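Subject: Re: [fabric-swap] galaxy cloth, is it see-through?
From: Radoslava Danko

Hi Jaime and all,

I finally got the printed cloths unrolled, and the little flags are in there too since a couple of you asked (yes, the red is that red!). Sorry for the wrinkles, I haven't ironed anything yet.

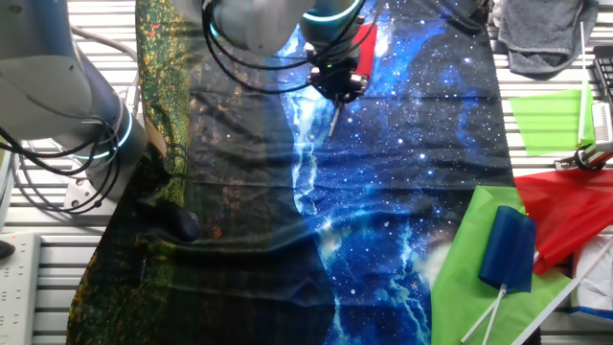
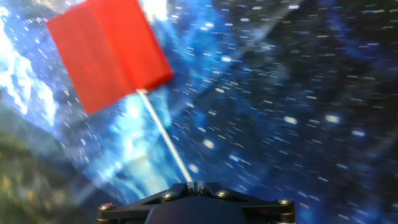
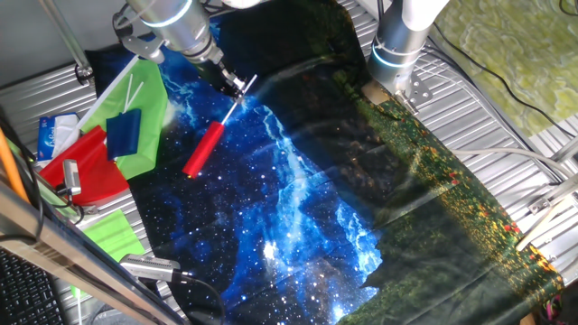
Starry blue in all three, with the red flag up on its pole in the second.

On Feb 11 or so Jaime Loureiro wrote:
> Is the galaxy print see-through at all? I want it for the
> back wall of the puppet booth and there's a lamp behind it.
> Also does the forest one go with it, or is it too dark?
> We have 2 shows at Adley in February and I'd love to have
> both. And please tell me you still have flags.
> Jaime

So, see-through: a bit, if the lamp is right up against it. I held it over my kitchen window and could make out the window bars. I'd put an old sheet behind it and stop worrying. For the forest one, I think it goes fine. It's a deep green and black with little yellow and orange bits, and once the two overlap you get this nice edge where the night sky runs into the woods. If your booth is dim you may lose some of the detail, so maybe put the forest low down and let the stars have the top.

Ironing: cool iron, from the back, with a towel over it. I scorched a corner of the last one I bought from Říha and I'm still mad about it.

Flags, yes! There's a green one with a white pole as well as the red. The poles are thin, so please don't let the kids sword fight with them again.

I can bring everything to Situdley, or you can come by after 3 and pick it up. If anyone else wants the cloths after Jaime's shows, shout now and I'll start a list.

Radoslava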